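Golo kitchen scene pack for arm simulation — worth paying for?
Simulation & Tools > Reviews 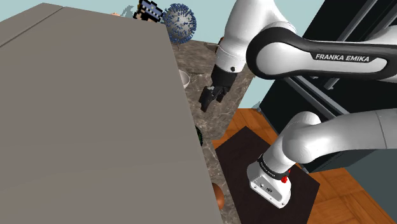 Franka arm at the marble counter, Golo kitchen pack, side view.

hurdygurdy_ik wrote:
Our lab bought the Golo pack in February and I promised a report. You get 416 household objects, a set of kitchens with swappable counters and floors, and a license that took me longer to read than my lease. The render up top is from one of my own runs, gripper open over the counter.

Good: it loads. I came from the Vachon assets, so this is not faint praise. The veining on the marble is decent and the parquet is better than the floor in my apartment. Grasp points come with most objects.

Bad: the object mix. Bowls, fine. Then there's a spiky ball that looks like a virus, sitting by the wall as if somebody planned to serve it. I have run over 2,000 episodes and can't say my policy is any wiser about lunch.

mildly_singular wrote:
That big taupe panel is eating half your view. Is that the pack or is that you?

hurdygurdy_ik wrote:
Random camera placement, on by default. You can set limits in the config. I left it on because I want occlusion in training, and I am getting my money's worth.

Tsehay Wako wrote:
I'd disagree on the object mix. Odd shapes are the reason we bought it. We trained on the Hurnham set, all mugs and cereal boxes, and the arm went to pieces the first time it met a pineapple. Give me the spiky ball.

My complaint is the collision meshes. 73 of ours were plain convex hulls, so every bowl had an invisible lid. Support sent a patch on Monday and it fixed most of them.

mildly_singular wrote:
An invisible lid would explain my entire thesis.

pallet_jack_off_duty wrote:
Contrarian view: don't buy any of it. Grescombe has a free set with 2,423 objects. Half are ugly, a few fall through the table, but you can fix a mesh in an afternoon and you don't pay a yearly fee for a bowl.

Tsehay Wako wrote:
I've spent those afternoons. There were many of them.

pallet_jack_off_duty wrote:
Builds character.

hurdygurdy_ik wrote:
So does the Golo invoice. For anyone skimming: if you have a budget and a deadline, get it, and ask for the patched meshes before you start. If you have a grad student, see the post about Grescombe.

mildly_singular wrote:
I am the grad student. Does the patch need a clean install or can I drop it over the old folder?

Tsehay Wako wrote:
Drop it over, then clear the mesh cache. I skipped the second part and kept my lids for another day.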